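Sobre Prindard

Esmaltes de uñas y cuidado de manos, venta en línea y en tienda
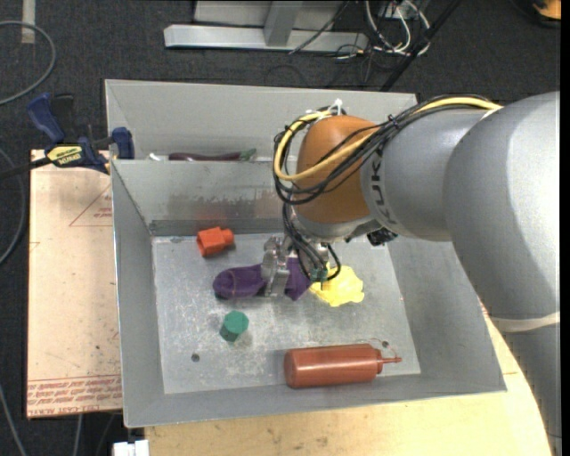
Quiénes somos

Prindard es una tienda especializada en esmaltes de uñas. La fundaron Prodromos Vrettos y Seul-gi Um, que antes trabajaban en la distribución de productos para salones. Empezamos con un mostrador en Herstead y hoy servimos pedidos a toda la península y Baleares. A Canarias enviamos solo los productos de cuidado, no los esmaltes, por las restricciones del transporte aéreo.

Qué vendemos

Tenemos 700 tonos en catálogo permanente, entre cremas, metalizados, holográficos y bases de color. A eso se suman las colecciones de temporada, que salen en tiradas cortas y no siempre se reponen. También vendemos bases, capas de acabado, quitaesmaltes sin acetona, limas y aceites de cutícula.

Nuestra marca propia se llama Woo. Son 98 colores formulados por Seul-gi Um y envasados en frascos de 6 ml. La línea Brundar, más reciente, está pensada para profesionales y se vende en formato grande — para comprarla hace falta una cuenta de salón.

Muestras de color

Cada tono se fotografía en la web con dos capas, sin capa de acabado y con luz natural. Si un color necesita tres capas para cubrir, lo indicamos en la ficha. Las cartas de color físicas se pueden pedir por correo y su importe se descuenta de la primera compra.

El equipo

Somos 19 personas entre tienda, almacén y atención al cliente. Prodromos lleva las compras y la relación con los fabricantes. Las consultas sobre alergias o ingredientes las responde directamente Seul-gi.

Pedidos y devoluciones

Se aceptan devoluciones de frascos sin abrir. Si un frasco llega roto, escríbanos con el número de pedido y le mandamos otro. En octubre cerramos la tienda unos días por inventario; la web sigue funcionando, aunque los envíos salen con retraso.

Página actualizada el 22 de febrero de 2019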